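The clear-out starts at the window

Office refits tend to be costed by the desk. Fulvio Mazza, who has planned workspaces for 3 decades at the Gravska practice, prefers to cost them by the surface: wall, ceiling, glass, and whatever has been left lying in front of them. His argument is that most small offices do not need new furniture. They need less on show and better control of the daylight.

The case he uses is the upper floor let to De Luca, a firm of translators. The lease covers 259 square metres. When Mazza first surveyed it in July, a large share of that was given over to packaging: empty sleeves, carrier bags, wrappers from stationery orders, film from parcels opened at the desk and then forgotten. None of it was heavy and none of it was worth keeping. It drifted to the edges of the room and stayed there.

Soft plastic is awkward to deal with in an office. It weighs almost nothing, so it fills a bin long before the bin is full in any useful sense. A crumpled bag springs back when released. Mazza specifies a lidded container of 48 litres for each bank of desks, kept apart from paper, with the contents pressed down by hand at the end of the day. Open baskets are ruled out. Anything light enough to be lifted by a draught will be.
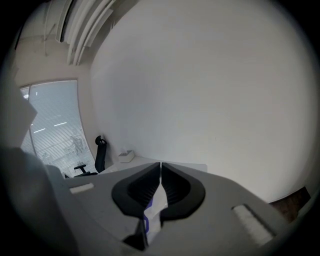

Blinds come next on his list. Horizontal slats remain the cheapest way to manage a tall window, and they can be tilted to throw light upwards while keeping it off the screens. They also collect dust on every upper face. The schedule at De Luca calls for a dry microfibre cloth, slats closed, top to bottom, then closed the other way and repeated. Water is used only on marks. A wet slat holds grit, and the grit scratches the finish the next time round.

Ceiling lights need checking against the glass. After dusk a row of fittings will show in the window as a line of bright streaks, and anyone seated facing it will be looking at them for the rest of the shift. Mazza turns the desks side-on to the window where the floor plan allows.

Walls he leaves plain and white. The paint is a washable matt from Eritz, 2 coats, with no shelving above desk height on the longest wall. Brustine, the contractor, had quoted for a run of open shelves. It was struck out at the second meeting - open shelves, in Mazza's view, are where the next lot of packaging goes.

The work at De Luca took 3 weeks, most of it sorting. The desks are the ones the firm already had.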